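The family reunion file, and other slow reads

Katalin Takács keeps her paperwork in a cake tin. She moved it aside to make room for the coffee, then moved it back, apparently not trusting me with the distance.

She settles newcomers for Novenia, a small agency in Gitisside that helps people who have arrived as refugees bring their families over. The job title is caseworker. "My mother tells people I work in travel," she says. "It's the slowest travel agency in the country, but I can see how she got there."

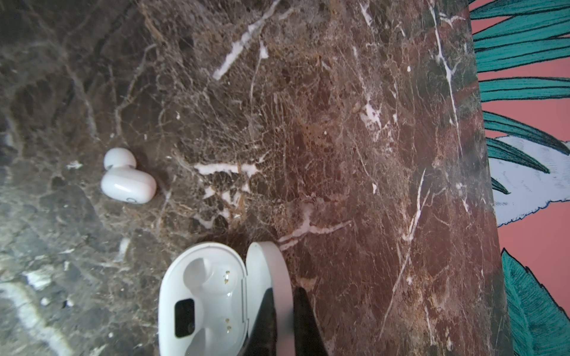 A lone earbud on polished marble.

The longest wait on her books stood at 1,086 days when we spoke. It belongs to Eustaquio Zepeda, a baker, who is trying to be joined by his wife and two sons. The boys have had growth spurts while their photographs were being assessed. "One set was sent back because the younger one no longer resembled himself," Takács says. "I wrote to say that was rather the trouble with taking so long."

Did they reply?

"They asked for a new photo."

Zepeda, who had come in to sign something, was more charitable. He has learned to bake for the office. He has also learned the words "further to your enquiry", which he considers the most beautiful and useless phrase in English. He rings his wife every night after the ovens go on. "She asks if there's news. I tell her what I baked. She knows what it means when I start with the bread."

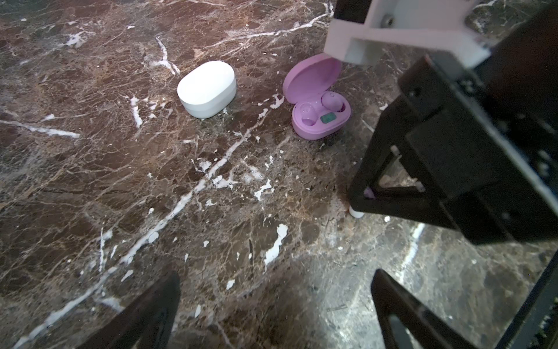 Takács has 57 open files, a figure she gives without looking it up. The forms run to 11 pages each and were revised in May, with a new section asking applicants to explain any gap in their address history. People who have spent years in camps and on borrowed floors have mostly gaps. She has taken to writing "see attached" and attaching a great deal.

"There's a box for postcode," she says. "I've had a client cry over the box for postcode. You get quite good at filling it with zeros."

Her colleague Azucena Zamudio handles the flights, once there are flights. Zamudio came through the same system herself and is less inclined to see the funny side before lunch. I asked what she would change.

"The silence," she said. "A no, people can do something with. You can appeal a no. What they get is a webpage saying their application is being processed, in a cheerful colour."

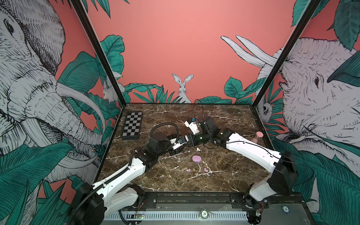
There are good days. Last winter a grandmother landed after a wait of around two years, carrying a pressure cooker as hand luggage, having declined all advice on the matter. Half of Gitisside's west end seemed to be at arrivals. Takács had a sign with the wrong spelling of the name on it, copied faithfully from the visa.

"She corrected it in pen before she hugged anybody," she says. "Good on her. I've still got the sign."

The agency's own future is a matter of annual suspense. Its funding is renewed each year, generally a few weeks after it has run out, and the office above the Vieira arcade has a lift that the landlord describes as temporarily resting. Clients with prams are met at the bottom of the stairs. Takács has become a strong carrier of prams.

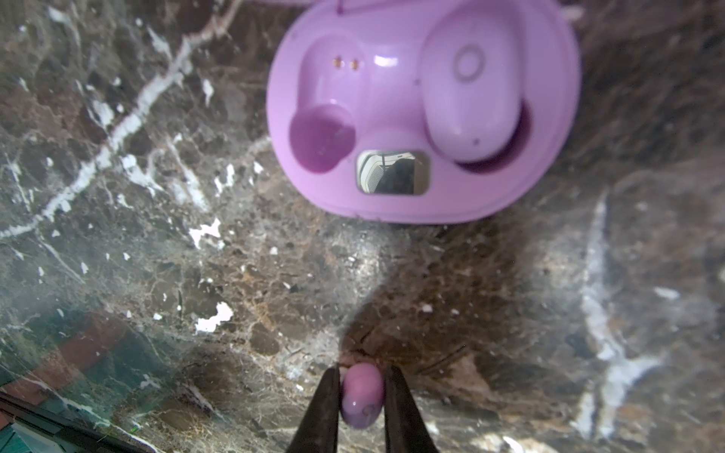 I asked whether she had ever thought of leaving. She had, once, for a job in conveyancing, and got as far as the interview. They wanted to know how she coped with delays.

"I laughed for too long," she says. "I think that's what sank it."

Zepeda's file moved to a new desk the week before I visited, which might mean a decision or might mean somebody has gone on leave. Takács has told him both possibilities. He has repainted the boys' room anyway, and bought longer beds.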